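Caltier moves small-parts kitting to open trays

15/09/2025

Caltier has changed how it stages parts for its handheld alert units. Parts for each unit now go to the bench in shallow yellow trays with a steel tray between them, replacing the divided cardboard cartons used since the product was introduced. The change applies to the Vukska line first. The Bravasent line will follow once its parts list has been revised.

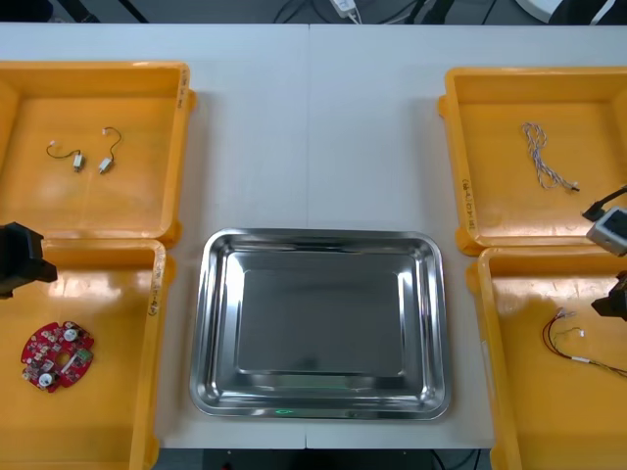
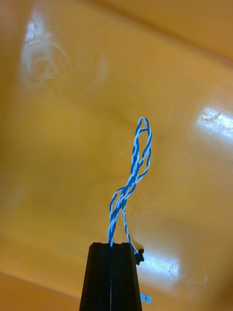 Yellow plastic trays are used for the small parts.

What changed

Under the old method, one carton held everything for one unit. Motors, boards and cable shared the same box, separated by card dividers. Leads worked their way under the dividers in transit and had to be pulled free at the bench. Ghada Hakim, who runs kitting at the site, said the most common fault was a bent or strained lead on a vibration motor, found at first power-on and traced back to handling.

In the new layout there are four yellow trays, two on each side of the table, and one rectangular stainless steel tray in the center. Vibration motors are staged in pairs, each with its thin black lead and small white connector attached. The red circular circuit board has a tray to itself. Twisted blue-and-white cable is supplied separately from the boards. The steel tray stays empty until a kit is called, then receives one set of parts and goes forward to assembly.

The trays have raised rims and rounded inner corners. Jihad Jaber, a process engineer, said the corners were a selection point, as small connectors tended to lodge in the square corners of the cartons. Labels are written on the rims in black marker for now. Printed labels were tried in April and withdrawn after the adhesive lifted during cleaning.

Cable handling

Most of the procedure deals with the cable. Twisted wire holds the shape it was last bent to, and a length that has been folded tightly is slow to dress into the housing. The work instruction asks for the following:

Pick up the cable near one end, one length at a time.
Do not straighten it by pulling it across the rim.
Leave open gaps between the strands as they are. Retwisting is done at assembly.
Set aside any length with a nick in the insulation.

Nimal Biswas wrote the instruction and said the third point drew the most objections. Operators had been closing the gaps by hand before kitting, and the twist was then opened again a few steps later to reach the terminals. Removing the step shortened the sequence. It did not change the finished unit.

Trial results

The layout was tried over six shifts. In that period 37 kits were returned from assembly as incomplete or damaged, against 52 in the same number of shifts under the carton method. Most of the returns were for a missing motor. Caltier has not published a breakdown by part and describes the comparison as preliminary, given that the two periods did not cover an identical mix of units.

Ohemaa Issahaku, from the quality group, said the count would be repeated with a fixed mix before the layout is written into the site standard. Missing motors are being looked at separately. The current proposal is a visual check of the steel tray before it leaves the table, with the two motors laid side by side and the connectors facing the operator.

Remaining items

Tray supply is through Geagea, which also handles replacements. Cracked trays are to be exchanged and not repaired. Spare steel trays are on order.

Jihad Kassab is collecting comments on the work instruction from both shifts. Changes to tray position should go to him before they are made at the bench, including temporary ones. The revised parts list for the Bravasent line is still in review, and no start date has been set.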